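Seit Juli kümmere ich mich bei uns im Haus um die Jalousien. Hier mal gesammelt, was dabei herausgekommen ist. 1/6

Bestand: 364 Stück, alle weiß, alle mit waagerechten Lamellen. Ein Teil hängt an den Außenfenstern, ein Teil innen vor den Glaswänden zum Großraum. 2/6

Erst wollten wir alles rausreißen und Folie kleben. Das Angebot von Tiltholm lag bei 1.840 Euro, allerdings nur für einen Flur. Also bleiben die Lamellen, und ich putze. 3/6 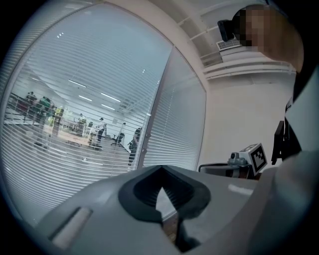
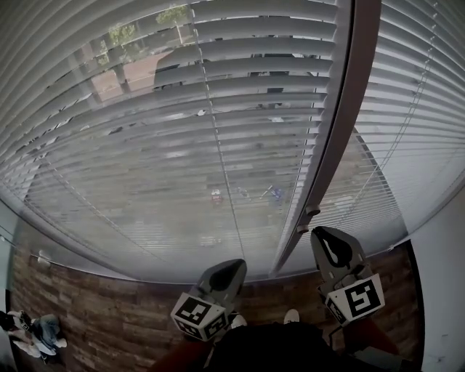 Weiße Lamellen, Glas dahinter.

Ekwueme
Haustechnik, Bürohaus Kolel
29. Oktober 2018

Innen an der Glaswand stehen die Lamellen so, dass man zwischen ihnen durchsieht. Die Deckenleuchten im Raum dahinter sind lange Röhren, und wer im Flur steht, merkt sofort, ob drüben Leute sind. Für Besprechungen also bitte ganz zudrehen. 4/6

Am Außenfenster mit der dunkelbraunen Holzoptik darunter hängen zwei Jalousien nebeneinander, dazwischen der braune Pfosten. Durch die Spalten sieht man die Bäume und den Weg unten. Die Zugschnur bitte gerade nach unten ziehen – schräg verkantet die Mechanik, und dann hängt eine Seite tiefer. 5/6

Zum Putzen: Lamellen schließen, trocken von oben nach unten wischen, dann andersherum drehen und noch mal. Den Reiniger von Zudden nehme ich nur bei Fettflecken. Ersatzschnüre liegen bei mir im Lager, einfach melden. 6/6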